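Forums > Bench Automation > Data Collection > Sorting small round parts, two arms

Search this forum Advanced search Go

Sorting small round parts, two arms – how much variety per episode?

pukum_bench wrote:
We are collecting teleoperated episodes for moving small metal parts between a perforated steel tray and a blue compartment tray. Two arms, one operator. The target is 1,000 episodes before we train anything. We have been at it since November and I would like opinions before we go further.

My question is about start states. Right now the operator tosses the parts in by hand and records from whatever comes up. My coworker wants a printed list of fixed layouts. I think a list will give us a policy that knows the list.

Two trays, both arms:

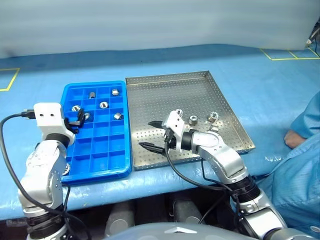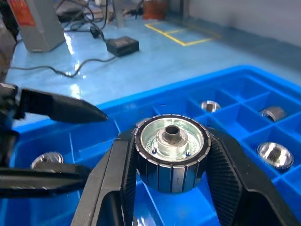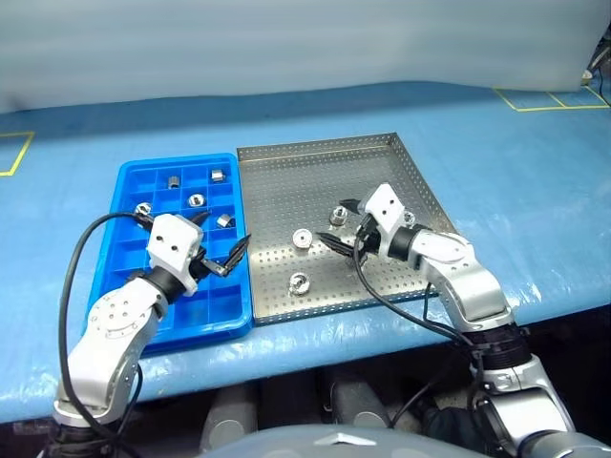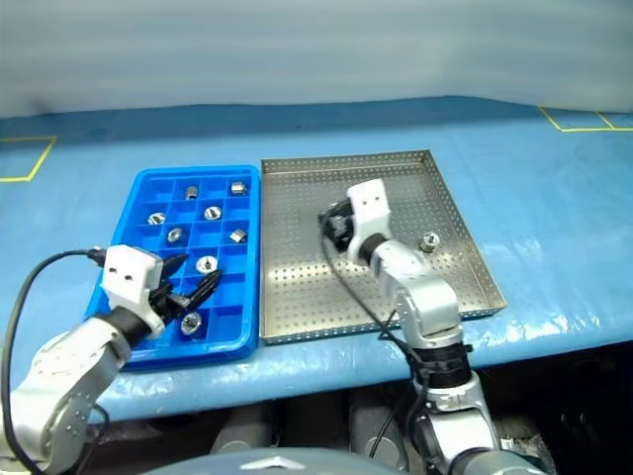
Start states matter more to me than episode count, and I would take fewer episodes if the spread was better. The trouble with tossing is that you get a lot of easy ones. A part that lies face up in the middle of a pocket is no test. What I want more of is the kind in the last picture, where a nut is on its side in a pocket, or the wrist view, where the fingers have to close on the sides of a rotor with the pocket walls right under it. We have too few of those and I can't tell if I should stage them on purpose.

Grasp failures are kept if the operator recovers within 13 seconds. Otherwise the episode is thrown out.

Huaranga wrote:
Stage them. Random tossing is not random, it favors whatever side the part likes to land on. We did one batch in 4 by hand placement and the rest by tossing, and the sideways grasps got a lot better.

Also, why throw out the long recoveries? Those are worth more than the clean runs.

pukum_bench wrote:
Because the operator starts to fidget. After a while it's just small back-and-forth moves and I don't want the model copying that.

Huaranga wrote:
Then trim them. Don't delete them. Cut the dithering and keep the last approach.

sarko_t wrote:
I don't agree with trimming. You get a jump in the joint positions at the cut and the model learns a twitch. Been there, spent a week looking for it in the controller.

On the layouts I'm with your coworker, partly. A list is fine if it is long and you shuffle the part types. What you get from a list is that you know what is in your data. With tossing you have to go back through the video and label it.

One more thing. In your pictures there are parts in both trays and the amount changes from one to the next. Do you log which direction the episode is going? If half of them fill the blue tray and half empty it, and there is no instruction attached, the same view can mean two different jobs.

pukum_bench wrote:
The direction is in the session name but not in the episode itself. I see the problem. I will write it into every episode starting Monday and back-fill the old ones from the session names.

Trarnley wrote:
Small parts person here, not a learning person. Are the rotors and the nuts in the same set? I would split them. A rotor with magnet-like bars may pull toward a steel tray and a nut won't, and your operator will handle them differently without noticing. We lost 3 rotors to chipped edges before we put tape on the finger pads.

sarko_t wrote:
Splitting is overkill. Tag the part type and train on all of it.

Huaranga wrote:
Agree with sarko_t on that one. Still disagree about trimming – if you cut where the arm is at rest there is no jump.

pukum_bench wrote:
OK. Plan for now is tags for part type and direction, hand placement for the sideways and wall cases, tossing for the rest. I will leave the long recoveries in a separate folder, untrimmed, and decide later. I'll post the success rates when there are any.

Related topics
Wrist camera exposure on shiny parts
Operator fatigue and shift length
Finger pads: ribbed or smooth?
How do you name your sessions?
Cable routing on two-arm benches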